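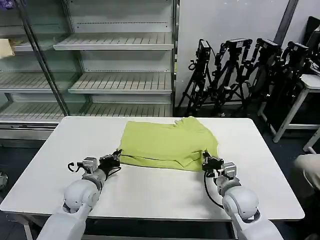 Section 4. Setting Up the Folding Table for a Shift

The Condeck folding table takes over the most repetitive job in the Kilville stockroom, and we're really excited to get it into your hands! You stay in charge of it. The people who used to fold all day now load, check and correct, and most of this section is about those three jobs. Start every shift with the top clear except for one garment, placed toward the back like the lime-green one, with plenty of bare table left in front of it for the two arms to work in.

Before you start

1. Check that the status line on the panel reads READY. If it reads 310, a gripper cable needs reseating (see Section 7).
2. Wipe the tabletop with a dry cloth. No sprays.
3. Sign in with your own badge. The folds you correct are saved under your name, and your corrections go into the monthly update.
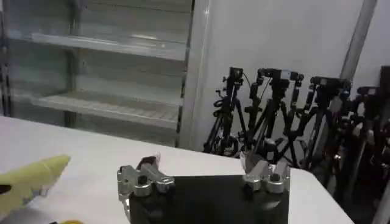

Parvathi Kulkarni asked us to put the next point in writing: the person at the table decides the pace, and a supervisor can't change it from the office. She's right, and the setting is now locked to the badge on the table.

4. Choose a pace. Pace 2 is a good first choice — quick enough to be useful, slow enough to follow what the arms are doing.
5. Press START and step back behind the floor line.

CAUTION: Keep hands, sleeves and lanyards off the table while the arms are powered. Press PAUSE and wait for the steady tone before reaching in, even to straighten a collar.

Loading printed shirts

6. Lay the shirt flat and smooth out the big wrinkles with your palms. 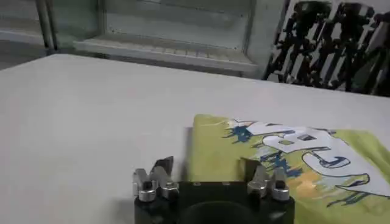
7. Take your hands away and press NEXT. Small wrinkles are fine.
8. If the first fold looks wrong to you, press PAUSE, fix it by hand and press KEEP. Please do this often! At Westance the crew logged 1,034 corrections in August, and the folds they complained about most are the ones that improved.

NOTE: Pulling a garment out of the queue doesn't count against anyone. Beaded, torn or very stretchy items belong in the hand-folding bin.

Trading places

9. Swap roles at every break. One person loads, one checks, one does the hand-folding bin.
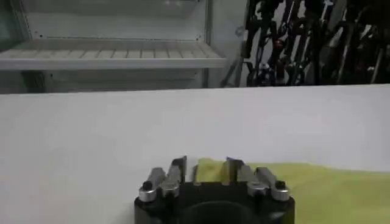
One reader of the draft wrote back that hand folding should stay in the rotation for good, because new hires can't judge a fold they've never made themselves. We agree, and the Shetty training sheet now begins with a full session of hand folding.

10. At the end of the shift, press PARK, wait for both arms to stop, and sign out. Leave a line in the table log if anything felt off.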